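Prep cook wanted – Sonley Kitchen, Kollport. Start August, mornings, 6 am til 11.

Soups, salads, lunch trays. 64 covers most days, more when the ferry's in.
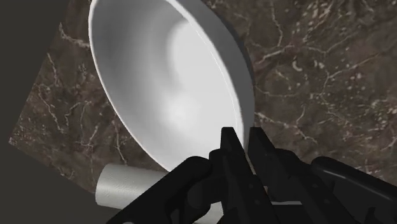 Credit: Sonley Kitchen / P. Acharya

You'll need decent knife skills and a food handler card (or get one in your first month). No resume neccessary, just tell us where you've worked.
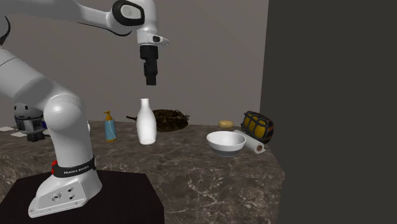
Pay is weekly, meal included. Parking behind Olszewski Bakery – free before noon. Ask for Prakash Acharya at the side door, or leave a note w/ your number.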